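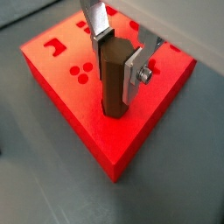
Six-sided peg, six-sided hole, red block.

nermin_s
4 January 2019
Right, so my brother-in-law swears we'll all have a machine doing the washing-up by July. Meanwhile the state of the art is a toddler's toy. Can anyone tell me why I should be impressed?

wonky_dial
You shouldn't be, much. I spent two years on the packing line at Fondex and they trialled an arm there. Lovely until a carton came in dented, then someone had to walk over and sort it out.

Gun-woo H
Bit harsh. Getting a peg to line up with a hole the same shape is proper work. If it's a few degrees out it just sits on top.

nermin_s
My niece is three and does it while eating toast.
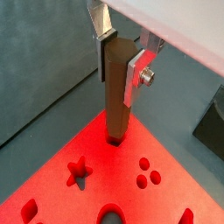

And she can find the star hole and the little round ones without anybody bolting her to a bench. Show me a wet mug, or a fitted sheet, and then I'll listen.

yanling_d
Gun-woo has a point though. We load 246 brackets a shift at my place and every one has to seat flat. I'd hand that over tomorrow.

wonky_dial
Same bracket, same spot, all day - fine. That's a shop-floor job and I'd let it go too. A kitchen isn't that.

Gun-woo H
Never said kitchen. I said it's harder than it looks.

nermin_s
Then we agree, and he owes me a tenner. What did the Fondex one cost, does anyone know?

wonky_dial
Over 3,000 just for the guarding. Never saw the rest of the bill.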